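An afternoon at Mandetti: where the practice examples come from
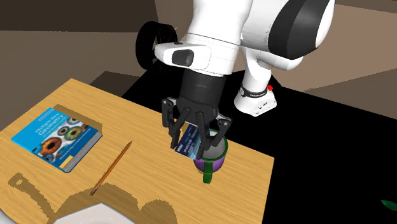
In simulation: the arm with a small blue box, right next to the mug.

Mandetti runs its open afternoon in April, and I went because the invitation promised "data at scale" and I wanted to see what the scale looked like. It looks like a corridor, two rooms of desks and a very warm cupboard full of computers.

We were met by Jahangir Ranasinghe, who looks after the recording side. His team gathers examples for a learning system called Skadono. Somebody steers a simulated arm through a small job, the software stores every movement, and the stored runs are fed to the learner. They have 3000 runs so far and would like a good many more.

The jobs are desk-sized. In the one on screen when I sat down there was a mug, a pencil and a copy of Multiple View Geometry on a wooden table, with the gripper's fingers either side of a little box. One fingertip overlapped the mouth of the mug from where I was looking, and I couldn't judge the depth at all. I asked whether the people steering have the same trouble. Ranasinghe said they can switch views, and that most of them don't bother.

Then I had a go. It took me 53 seconds to pick up a box and put it down again, and my first try sent it off the table. I assumed that run would be thrown away. It was kept, under a separate label, and I never got a clear account of what the label is used for. One engineer said the failures were valuable. Another said they hadn't been looked at since the winter.

My larger doubt is about variety. The lighting changes from run to run and so do the positions of things, but the objects come from a library called Dinsa, which holds around 50 of them. A thousand pictures of one mug is still one mug. When I put this to the room I was told that the next release of the library would help — I have heard that sentence at other open days.

The talk after tea was about moving what is learned on to a real arm. There was a success rate on the slide with no note of how many attempts it came from, or who had set out the table. Mellari, the partner doing the real-world trials, had sent nobody to answer questions.

I will say that they let visitors handle the controls, and they didn't hide the dull parts. The checking room was the best stop of the day: two people replaying runs at double speed and rejecting the bad ones by hand. I asked how often the two of them disagree about a run. They laughed, and said it wasn't recorded.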